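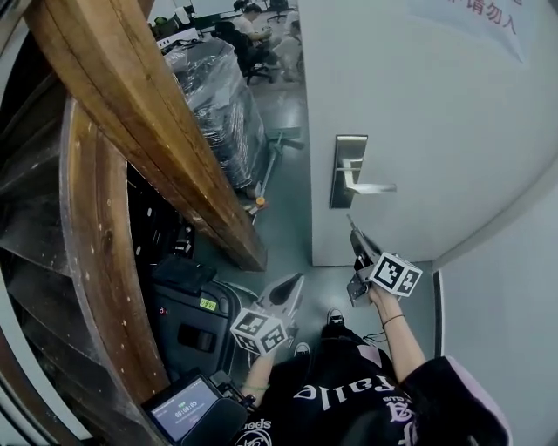 Staff Writer, Regional Politics (Middle East and North Africa)

Gestov is an online news service covering elections, parliaments and foreign policy for readers in North America. We are hiring one staff writer to work on our regional politics desk. The position is full-time and remote within the United States, with a start date in May.

What the job involves

You will report on coalition talks, ministerial changes, border and water agreements, and the work of regional bodies. Most days you will file one short news item in the morning and spend the rest of the shift on a longer piece. Each writer on the desk produces two explainers a month, normally 1,000 words each, and takes a turn on the weekend rota once every four weeks.

The desk has 4 writers and one editor, Shona Swanson. The writer will report to her. Copy goes through one desk edit and one fact check before it is published. Writers answer the fact checker's questions themselves, so you need to keep your notes and source links in order.

There is some travel, usually two trips a year, booked and paid for by us. No travel is planned for the first months of the contract.

What we are looking for

At least two years of paid reporting on politics or foreign affairs, at a newspaper, wire service, broadcaster or news site.

Good reading knowledge of Arabic, Hebrew, Turkish or Persian. You should be able to follow a televised speech and check a quote against the original text.

Clean, quick copy. Our readers are not specialists, and background has to be explained in a sentence or two.

Experience with election results and polling data is useful but not required. The same goes for audio – we run a weekly podcast called Fahy, and desk writers appear on it from time to time.

You must already have the right to work in the United States. We cannot sponsor a visa for this post.

Hours and pay

Shifts run from 6 a.m. to 2 p.m. Eastern, Sunday to Thursday, outside rota weeks. Pay depends on experience and is set under our staff scale, which we send to everyone invited to interview. Health coverage begins on the first day of employment. Weekend shifts are repaid as time off.

How to apply

Send a resume, a cover letter of one page and links to three published pieces, at least one of them written on a same-day deadline. Please say in the letter which languages you read and how you learned them. Applications go to Imtiaz Bepari in the hiring office, through the form on our jobs page.

Shortlisted applicants will take a paid writing test – 128 minutes, done from home – followed by a video interview with the desk. We reply to all applicants, including those we do not shortlist.

Posted Monday, January 18, 2021. The listing stays open until the post is filled.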